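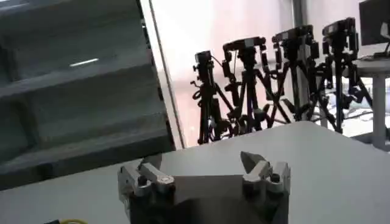
## Dividing Hostas: Common Questions

**When should I divide them?**
Early spring, once the tips show, or early fall. Skip hot spells.

**How big should each piece be?**
Keep at least two or three shoots on every piece, with plenty of root.
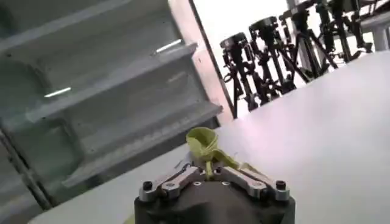

*Tirlow, 13 April 2026* - Division orders are now open. Pots are $11 each and pickup is at the Baltari Road gate.

**How deep do I plant?**
Same depth as before. Water well, and keep watering through the first summer.

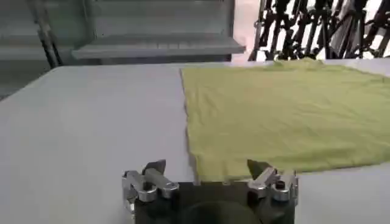

Madhu Maurya wrote to ask whether a clump can be split with a spade while it is still in the ground. Yes - cut straight down, lift one half and backfill the hole with compost.

**Do I need to feed new divisions?**
Not the first month. After that, a light dose of 10-10-10 is enough.

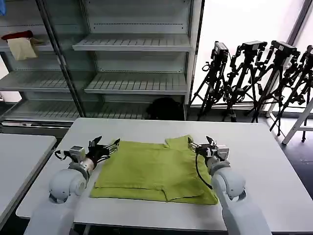 Keep the granules off the leaves, and stop feeding by midsummer.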